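Search this site Enter keywords Go

Dratavine Widens Shelf-Life Testing for Canned Fish Line

CLELTLEY – Thursday, April 9, 2026 – Dratavine, a packer of shelf-stable seafood, has extended its storage testing program to cover all products sold under the Jalo label. The program checks seam strength, inner coating wear and salt content at set points over the stated life of each can. Testing is carried out at the company's Cleltley plant, with duplicate samples sent to Kushnir, an independent food laboratory.

Under the earlier plan, samples were pulled at 6 and 20 months. The new plan adds a pull at 12 months and a final pull at the end of the stated life. A total of 137 production lots are enrolled. Each lot is held at two temperatures – one matching normal warehouse storage, the other set higher to speed up aging.
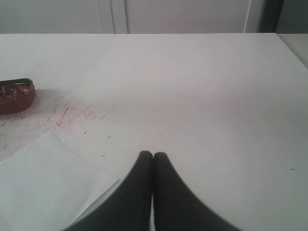
Seam checks follow a cut-and-measure method. Overlap, body hook and cover hook are recorded at three points on each can, and any lot with a reading outside limits is placed on hold until a second set is measured. Coating wear is graded on a scale of 1 to 5. Lots graded 4 or higher are sent to Kushnir for metal content analysis.

The company expects the added work to raise laboratory hours by roughly a third. No change to retail pricing or pack weights is planned as a result. Date codes on current Jalo products remain valid and require no action from stores or distributors.

A first summary of results will be issued in December. Wholesale buyers may request lot-level data in writing from the Dratavine quality office – requests should state the product name and the full lot code as stamped on the lid.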